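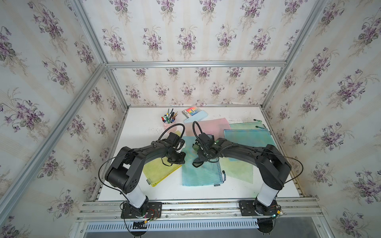

プレスリリース
2004年7月28日(水)
ゲストハウスItholm

長く休んでいた宿「Itholm」、12月に再開します。ご予約の受付も始めました

報道関係のみなさま、それから昔泊まってくださったみなさま、ごぶさたしています。Itholmの宿主、Jitendra Solankiです。こういう文書は「弊社はこのたび」と書き始めるものだと教わったのですが、三行書いたところで自分の手紙に思えなくなってしまったので、いつもの調子で書かせてください。

Endirvilleの旧市街、Fistmont坂の途中にある宿、Itholmを12月に再開します!

閉めていたあいだ、「もうやらないの?」と坂で何度も声をかけていただきました。そのたびに「そのうち」とごまかしていたのですが、ようやく日どりの話ができるところまで来ました。屋根の修理が終わり、厨房のガス管も新しくなり、あとは二階の廊下の床と、玄関の扉の建てつけと、私の献立づくりが残っています(いちばん遅れているのは献立です)。

客室は全部で21室です。休む前より減りました。北側の小さな部屋を二つずつつなげて、荷物を広げても歩けるくらいの部屋にしたからです。昔の北側に泊まったことのある方なら、夜中にトランクにつまずいたあの感じを覚えていらっしゃるでしょう。あれはもうありません。なつかしい、残してほしかったというお手紙も一通いただいたのですが、ごめんなさい、工事は済んでしまいました。

部屋にテレビは置きません。電話は各階の踊り場に一台ずつあります。インターネットを使いたい方のために、一階の帳場の横にパソコンを一台用意します。使うのは無料ですが、後ろに人が待っていたら三十分で替わってあげてくださいね。

さて、食事のことです。ここはちょっと長くなります。

うちの朝食は、休む前はパンとゆで卵とコーヒーだけでした。安くて早いのが取り柄で、それはそれで好きだと言ってくださる方もいたのですが、私はずっと、実家で食べていたような朝ごはんを出したいと思っていたんです。豆の粉を溶いて薄く焼いたもの、じゃがいもとマスタードシードの炒めもの、ヨーグルト、青いマンゴーの漬物。それに鍋で煮出したチャイ。再開後はこちらを毎朝お出しします。パンとゆで卵も残しますから、朝は静かに食べたいという方もご安心ください。

スパイスは、坂の下のAgarwal商店から仕入れます。父の代からのおつきあいの店で、私が子どものころは、おつかいに行くと氷砂糖をひとつ握らせてくれました。今回も「宿で使うなら毎週挽きたてを届ける」と言ってくださって、チャイ用のカルダモンと生姜の配合まで一緒に考えてもらいました。五回試して、四回目のものに決めました。五回目は黒胡椒が強すぎて、二人ともしばらく咳が止まらなかったので。

辛いものが苦手な方、卵や乳製品を召し上がらない方は、前の日の夕方六時までに帳場へひとこと声をかけてください。豆の焼きものは卵も乳も使わずにできますし、チャイは豆乳でも煮出せます。小さいお子さん向けには、甘いお粥を作ります。

夕食は出しません。これは前と同じです。坂を下りれば食べるところはたくさんありますし、晩まで厨房に立つと、私は翌朝起きられません。持ち帰ったものを食堂で召し上がるのは歓迎です。お皿もフォークも自由に使ってください。洗って戻しておいてくださると、とても助かります。

もうひとつ、どうしてもお知らせしたいのが図書室です。

一階の奥に、以前は自転車と洗濯物が置いてあった部屋があります。そこに本を並べました。お客さまが置いていった本、母が集めていた料理の本、閉店した貸本屋さんから譲っていただいた推理小説など、全部で3341冊。休業のあいだ、冬の夜にすることがなくて、一冊ずつ台帳につけました。言葉もばらばらで、日本語の本は242冊あります。旅行記と時代小説が多めで、上下巻の下巻だけというのもずいぶんあります。上巻をお持ちの方がいらしたら、ぜひ旅のついでに連れてきてやってください。

図書室は、泊まっている方なら夜中でも朝でも入れます。読みかけの本は持って帰っていただいてもかまいません。そのときは代わりに一冊置いていってくださいね。置いていく本がなければ、台帳に題名と感想を書いてくださるだけでけっこうです。「途中で寝た」でもいいですよ。

泊まらない方にも、土曜の午後だけ図書室を開けます。チャイを一杯つけて、入室料は100円相当の地元のお金でいただきます(両替の計算は帳場でやりますので、小銭をじゃらじゃら出していただいて大丈夫です)。近所の学校の生徒さんは無料。宿題を広げる席も窓ぎわに作りました。

工事のことも少し書いておきます。建物は祖父が買ったときにはもう古くて、建てられた年をはっきり書いたものは見つかっていません。ですから「創業何年の歴史ある」といった書き方はできないんです。取材のときに必ず聞かれるので、先に白状しておきます。祖父の前は布を商う人の家だったと聞いています。今回、屋根裏から布の見本帳が出てきたので、その話は本当だったのかもしれません。見本帳は図書室の棚に置きますが、紙がもろくなっていますから、めくりたい方は私を呼んでください。

階段は直しましたが、急なのは変わりません。手すりを両側につけ、段の先に滑り止めを入れました。それでも足腰に心配のある方には一階の部屋をおすすめします。一階は三部屋あって、そのうちひとつは入口の段差をなくし、浴室も広くしてあります。ご予約のときに遠慮なくおっしゃってください。あとから部屋を替えるより、最初にうかがっておくほうが私も楽なんです。

冬の暖房は、各部屋に新しい温水式のものが入りました。前の暖房は、夜中にカンカンと配管が鳴って、お化けが出ると評判でした。今度のはたいへん静かです。試しに私が三晩泊まってみましたが、聞こえたのは坂を上がってくる早朝の牛乳屋さんの音くらいでした。毛布は予備を棚に入れてあります。

よくお問い合わせいただくことを、まとめておきますね。

予約の受付
今日から始めています。電話、ファクス、お手紙のどれでも受け付けます。電話は午前九時から夜八時まで。つながらないときは私が市場にいますので、少し時間をおいてかけ直してください。

前金
いただきません。そのかわり、来られなくなったら必ずご連絡をお願いします。

到着の時間
午後二時からお部屋に入れます。早く着いた方は荷物だけ預かりますから、図書室でお待ちいただくか、坂の上の展望台まで散歩してきてください。夜十時を過ぎる方は、前もってお知らせいただければ起きて待っています。

駅からの道
駅前からFistmont坂行きのバスに乗り、終点のひとつ手前で降りてください。終点まで行ってしまっても、下り坂を戻るだけなので心配いりません。タクシーの運転手さんには「Agarwal商店の上」と言うのがいちばん通じます。うちの名前を言っても、しばらく閉めていたので首をかしげられるかもしれません。

犬と猫
小さな犬は一階の部屋に限ってご一緒にどうぞ。猫はうちに気難しいのが一匹おりまして、よその猫とは顔を合わせられません。すみません。

長い滞在
一週間以上の方には料金の相談に乗ります。論文を書きに来る学生さんや、絵を描きに来る方が前はよくいらっしゃいました。図書室の奥の机は、そういう方のために夜も灯りをつけておきます。

取材と撮影について

新聞、雑誌、ラジオのみなさま、取材は大歓迎です。再開前でも、工事の人が休む日曜なら中をご案内できます。まだ埃っぽいので、汚れてもいい靴でいらしてください。朝食の試食もできますが、焼きながらお話しすることになりますから、録音にはジュウジュウという音が入ると思います。ラジオの方にはかえって喜ばれるかな、とも思っているのですが、どうでしょう。

再開してからは、ほかのお客さまがいらっしゃいますので、客室の撮影は空いている部屋だけでお願いします。図書室は午前中が静かです。取材で泊まられる方にも普通の料金をいただいています。これは祖父からの決まりで、親戚でもまけてもらえませんでした。

掲載された記事は、一部送っていただけるとうれしいです。玄関に貼ります。

それから、働いてくださる方も二人探しています。ひとりは朝の厨房、もうひとりは帳場と部屋の支度です。朝の厨房は五時半から十時まで、まかないつき。料理の経験はなくてもかまいませんが、玉ねぎをたくさん刻みます。帳場のほうは、土地の言葉のほかにもうひとつ、何語でもいいので話せる方だと助かります。興味のある方は、履歴書より先に一度お茶を飲みに来てください。日曜の午後ならだいたい私がペンキの缶のそばにいます。

昔のお客さまへ。宿帳は全部とってあります。いつ、どの部屋に泊まったか知りたい方はお手紙をください。北側の小部屋だった方には、今はどの部屋の一部になっているかもお教えします。

お問い合わせ
ゲストハウスItholm(Endirville旧市街、Fistmont坂)
担当 Jitendra Solanki
受付 午前九時から午後八時

料金表と部屋の見取り図が必要な方には郵送しますので、送り先をお知らせください。見取り図は私の手書きです。階段の位置が少しずれていますが、部屋の番号は合っています。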